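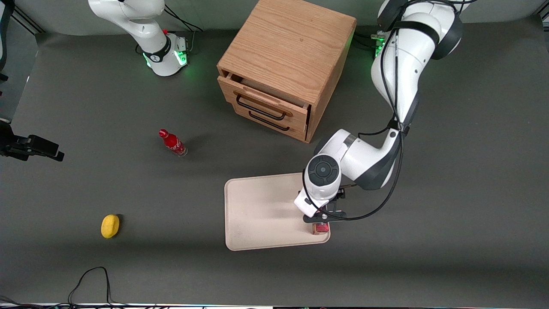

August 2021. Drawer fronts, small two-drawer cabinet (Jedusel order, part 533). Refitted the runners and waxed them again. The upper drawer is still standing slightly out from the front, with the lower one closed under it, so the stop block is my first suspect. Romana Mikuš wants the black bar handles kept as they are – fine by me. Grain on the top looks good, no more sanding there.

The tray and small things stay on the gray table for now. The lemon goes back to the kitchen before anyone waxes near it.

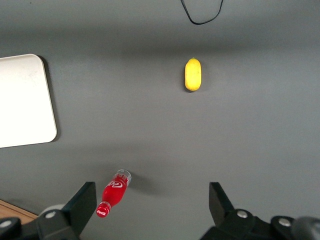
Still to do

Plane the stop block, try the upper drawer again.
Ask Leinonen for 150 grit, we are out.
Wipe the smudges off the tray.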